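About Ankrah

Ankrah sells slides. We have been asked to call them recovery footwear, or poolside essentials, and once (by a consultant, since departed) a lifestyle platform. They are sandals you can put on without bending over, and we think that's plenty to be getting on with.

The business was started by Etornam Kpodo, who wanted something to wear to the letterbox and could find only thongs that bit between the toes or shoes with ideas above their station. The first order was 300 pairs. A fair number of them came in the wrong colour, and we wore those ourselves until February.

We now keep two main styles. The Lirno has raised ribs across the strap and comes in a muted blue-green that we call teal and our customers call all sorts of things. The Allico is plainer, thicker in the strap and black, for people who have been talked out of teal by their families.

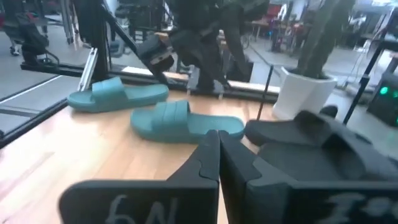
Teal and black slides on the sorting table.

Sorting is most of the job. Every pair gets matched, flexed and checked for a left and a right before it goes in a bag – a step we introduced after the Flondaler order, when a holiday park received 94 left feet and was very decent about it.

We post to anywhere in Australia. Returns are free if the slides haven't been to the beach, and we can tell. Orders for clubs, pools and caravan parks start at 100 pairs, and Etornam answers those emails personally, usually in socks.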